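The plate goes in the rack

I have washed up in a great many kitchens, and I'd never once been told off by a laptop for it until I spent a day at Umero.

Umero makes the software, Sendau makes the arms, and between them they have taken over a stretch of the first floor in a converted office building, kitchen and all. I'd asked if I could come and watch people teach robots to do housework. Shirley Bergeron, who runs the teaching side, wrote back that watching was dull and I should have a go. So I did!

There are two ways of doing it, and they like you to try both. The first is what everybody there calls hand-leading. You take hold of the arm, somebody switches the motors into a sort of floppy mode, and you walk it through the job as though you were helping a toddler put on a coat. It's lovely. You can feel the weight of the thing, and if you go wrong you go wrong slowly. The trouble is that you are standing in the way — your elbows and your jumper end up in half of what the robot's cameras record, and a robot which learns that washing up involves a green jumper is going to be confused when the jumper goes home.

So most of the work is done the second way, from a chair. You hold a pair of handles on jointed stalks (the set I used is called Illés, and the name is painted on the base in nail varnish), and whatever your hands do, the robot's arms do too. Squeeze the trigger and the gripper closes. You look at a screen showing what the robot's own cameras can see, and after ten minutes or so you stop looking at your hands at all.

My job was plates. Pick one up, bring it round the sink, put it in the rack, let go, back off. Shirley did one first and made it look like nothing. I then did one that took longer than making the dinner would have.

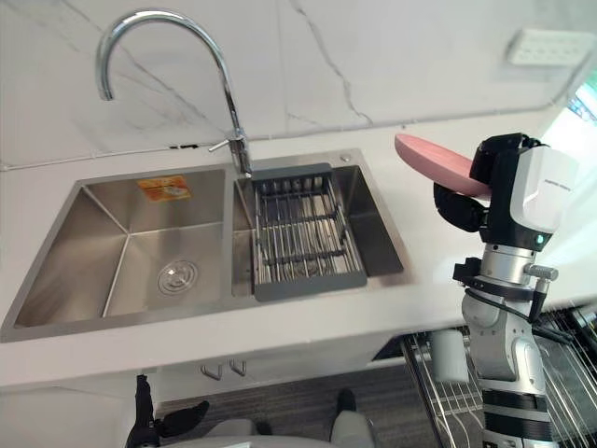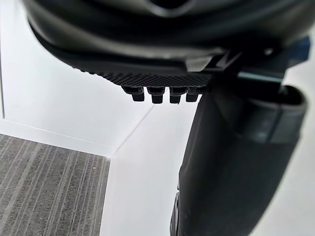

The hard part is the wrist. Your own wrist does an enormous amount of thinking on your behalf, and you only find out how much when you have to do it through a pair of stalks. I kept arriving at the right place with the plate at the wrong angle, then trying to fix it by moving my whole arm, which sent the robot's elbow wandering off towards things I didn't want it to touch. "Turn, then travel," Shirley said, and went on saying it for most of the morning. She's very patient. She taught people to drive before this, and she still presses her right foot into the floor when you go too fast.

The telling-off came from the program that checks each attempt. It's called Taltov, and it gives a low double beep if you pause too long, let the plate slip or do anything jerky. A paused attempt isn't thrown away exactly, but it's put to one side, as the robot will copy a dither as happily as it copies anything else. I got beeped at a lot. I also got into an argument with it over a pause I maintain was perfectly reasonable.

What surprised me was that they don't want everything to be perfect. If every go starts from the same spot and ends in the same spot, the robot learns one movement and falls to bits when somebody shifts the plate an inch. So you vary things. You start with the arm high, then low, and you come in from the left for a change. Shirley even asks people to make a small mistake on purpose and then put it right, so there's something in the pile to show what putting it right looks like. I was extremely good at the first half of that.

The pile, by the way, is big. For the plate job alone they're after 3,000 attempts, and when I visited they had nearly 1,000. A good operator manages 70 in a session before their shoulders start to complain. I did 3 that Taltov would accept, and I was as proud of them as anything I've made this year.

I asked Shirley whether she ever gets bored. She said the plates are fine, it's cutlery that makes her want to lie down. Forks nest. Teaspoons hide behind each other. They tried cutlery in October and gave up for a bit, and it's back on the list once the plates are finished, with a softer set of fingertips from Sendau that she has high hopes for.

Before I left she let me have one more turn with hand-leading, and I went back to it with real relief, shuffling sideways with my arm round a robot like the last couple at a wedding. Then I went home, where there was a full sink waiting, and I noticed my wrist the whole way through it.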